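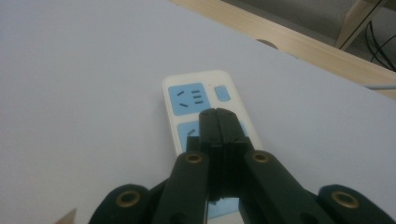

Melquiades Cisneros told me over the phone that a repair night lives or dies by its first hour, and that I should get to Cutport early if I wanted to see the good stuff. So I did, and by the time the doors opened the line already ran past the bakery!

Cutport's repair nights began three years ago in the back of the old Flolanura flower shop. People bring in lamps, toasters, radios, a coat with a bad zipper, and they sit down next to someone who knows how to fix it. You don't drop your thing off and leave. You hold the flashlight, you hand over the screws, and you ask every question you've got.

I brought a desk lamp that had flickered since college. Ok-hee Ryu had the base open in minutes and showed me a wire worn almost through, then passed me the cutters and made me do it myself. (My first try was terrible. My second was fine.) I can't tell you how good it felt to click that lamp on — I did it over and over, like a little kid.

The group has logged 500 repairs so far, and 66 of them were fans, mostly from one very hot summer. Erkport, the next town over, wants to start its own night and has sent people to learn the ropes.

What I loved most was the noise. Sewing machines rattling, a radio coming back to life in the middle of a ball game, a whole table cheering for a blender. I stayed until they swept the floor, and I've already got a broken mixer waiting by my front door for next month.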